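Speaker notes – Folding on the bed
Kavenden Library evening talk, February
Annunziata Pellegrini

Slide 1. Title
Say hello, thank the library for the room. Handouts are on the chair by the door. Forty minutes of talk, then questions. Ask people to hold the fitted sheet question until the end, because it always comes up early and eats the time.

Slide 2. Where we fold
Ask for a show of hands: who folds at a table, who folds on the bed, who folds standing at the dryer. In the Tadside workshop most people said the bed. I fold on the bed too. It's the biggest flat surface in most homes and it's close to the drawers.

The trouble with the bed is that it has to be cleared by night. If the folding isn't finished, the piles go to a chair, and from the chair they get worn or knocked over. So the talk is mostly about finishing.

Slide 3. Before you start
Pull the blanket back or push it to one side. You want the bottom sheet showing, pulled fairly tight. A soft, lumpy surface makes a crooked fold. Shake each piece once before it goes down. Don't sort the whole basket first – pick up what's on top and fold it.

Slide 4. One piece flat, one pile
Leave this slide up while I fold the two shirts I brought.

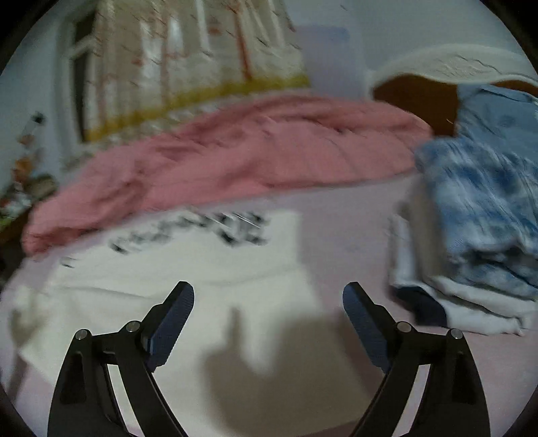
Slide 4: white fabric laid flat on the sheet, folded clothes to the right, pink blanket bunched across the bed.

Point out the pile. It has its own spot, clear of the piece laid out flat. Patterned piece on top, white ones underneath. I don't sort by color when I fold, only by where things are going. If your drawers are arranged by color, then sort by color.

Point out the dark print on the white fabric as well. With a printed T-shirt, lay it print side down, bring the sides in, then fold up from the hem. The print ends up on the outside and you can find the shirt in the drawer.

Demonstrate slowly. Do the second shirt at normal speed. Skip the second one if we're running late.

Slide 5. How high to stack
Stop when the pile starts to lean. Two short piles are easier to carry than one tall one. Carry each pile to its drawer as soon as it's done – this was the change that helped people most at Tadside. One woman there had been walking 19 steps back to the closet for every shirt, and now she makes two trips.

Slide 6. Things that don't fold well
Slippery nightgowns: roll them.
Thick sweaters: fold in half, then in half again, and leave it at that.
Anything still damp at the seams: hang it over the door.

Slide 7. Questions
Fitted sheets go here. The sheet is in the blue bag, and I need someone to hold the other end. Drop-in session details are on the back of the handout. Chairs need to be stacked before we leave.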